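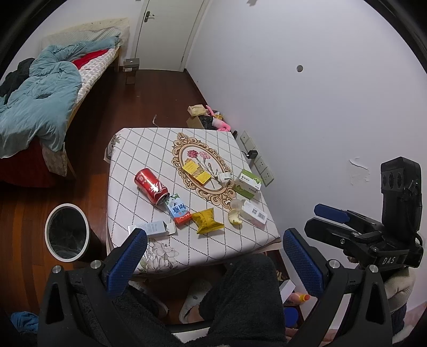 Esi Opoku thinks people lie about their snacks, and she told me so before I had even finished explaining my project. They'll swear they only buy the stuff once in a while, she said, so don't ask them, get them to write it down.

So that's what I did! My project for the Kulham course was supposed to be a survey on food packaging at home, and it turned into a diary study instead. I got nine households on Kwofie Street to keep a sheet of paper on the fridge and put down every piece of packaging they threw out for three weeks in February. Cans, cartons, bags, boxes, lids, those little stickers on fruit (I said yes to the stickers and regretted it).

I typed up all the sheets myself and ended up with 613 entries. My handwriting is bad, but one family's was so much worse that I had to go back and have them read a whole page out loud to me — lovely people, though, and they gave me soup.
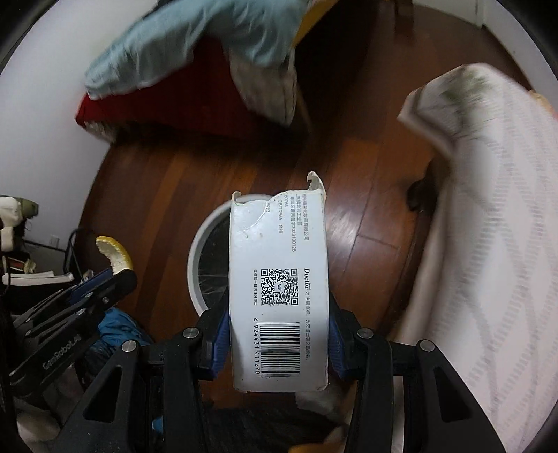
Sorting the entries took longer than collecting them. My first plan was to go by material, but a drink carton is paper and plastic and sometimes foil, and I kept changing my mind about which pile it went in. Ayuba Ametepe suggested going by what the thing had held, so I started over with drinks, snacks, meals, cleaning and other. Much better.

Snacks came out on top with 200 entries, ahead of drinks. I had bet on drinks. Two households hardly bought any snacks at all, and one bought enough to make up for both of them, so I wouldn't read too much into an average here.
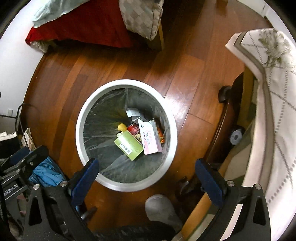 Did keeping the diary change what people bought? Three households told me it did, mostly because they got tired of writing down single-serving bags and switched to a big one. I can't prove it from the sheets, and I didn't have a "before" to compare with.

If I did this over, I'd add a column for size. A tiny sugar packet and a cereal box each count as one entry right now, which bugs me every time I look at my chart. I'd also start everybody on the same date. The blank sheets and my typed-up list are in the Provenska folder in the department office, second shelf, if anyone in next year's class wants to use them.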